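I caught Birthe Ketilsson at the kitchen table, halfway through a bacon roll, with the back door open so she could keep an eye on the car. It's a Dillmont, low and green and very loud, and she has been racing it up hills since she was old enough to sign the forms.

"People always ask what 100 feels like," she said. "It doesn't feel like much! On a wide road you could nod off. Put me in a lane with hedges at 40 and I'm wide awake."

I told her I'd once touched 100 in my dad's old saloon and had to pull over for a sit down. She was kind about it.

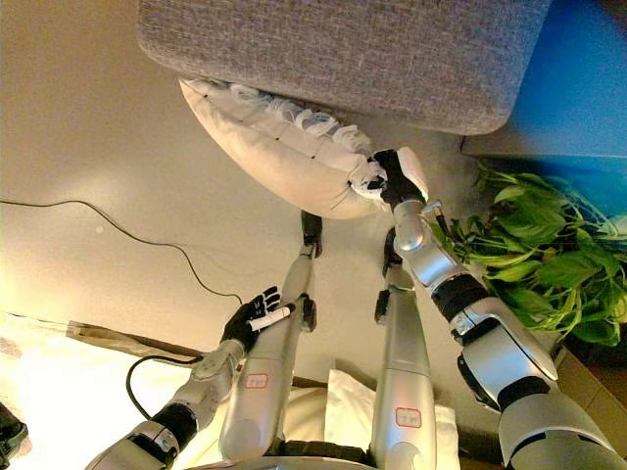

The hill at Vusau is the one she keeps coming back to – 2 bad corners near the top, and a bump before the second that lifts the front wheels. "You've got to brake before you want to. My co-driver, Védís Riis, used to shout it at me in the rally days. I still hear her."

And the straight-line stuff? A team at Dronditz offered her a go at 200 on their runway last December. She went, did it twice and came home (by train, with a book).

"Lovely people, terrible sandwiches," she said. "I was more frightened in the taxi."

Then she wiped her hands and asked if I fancied a run to the petrol station. I held on to the door handle the whole way.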